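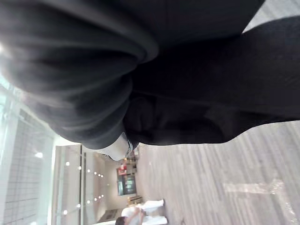

Furtună wrote in to say her gripper lets go halfway through a lift on anything thick, and is it the pads or the motor. Neither, going by the returns so far. It's the release sensor. See below before you order parts.

Zanditz G40 soft gripper, for clothing and other fabric
Part no. 3386
Status: on sale, with safety notice (July)

Fault
Heavy dark cloth, bunched up close to the wrist, can read as "hand clear". Fingers open, garment drops. Or the other way — fingers stay shut and the arm carries on with the cloth still caught. Second one is the one to worry about if people are walking near by.

Units affected
Serial numbers up to 1105. Later ones have the new sensor board, no action needed.

What to do now
Stop using on hooded tops, coats, anything with a thick lining. Thin shirts fine.
Set grip force to 19 or lower untill the board is changed.
Keep the stop button within reach, not on the far side of the counter.
If cloth is caught: press stop, wait for the light to go off, then open the fingers with the hand wheel. Don't pull on it.

Repair
Swap board is free. Send the wrist unit only, keep the arm. Prunach workshop is doing them in the order they come in, Bavau can take drop-offs on Wednesday mornings. Put the serial number on the outside of the box please, we keep getting them without.

Spare pads (pack of 40) are back in stock but they wont fix this fault.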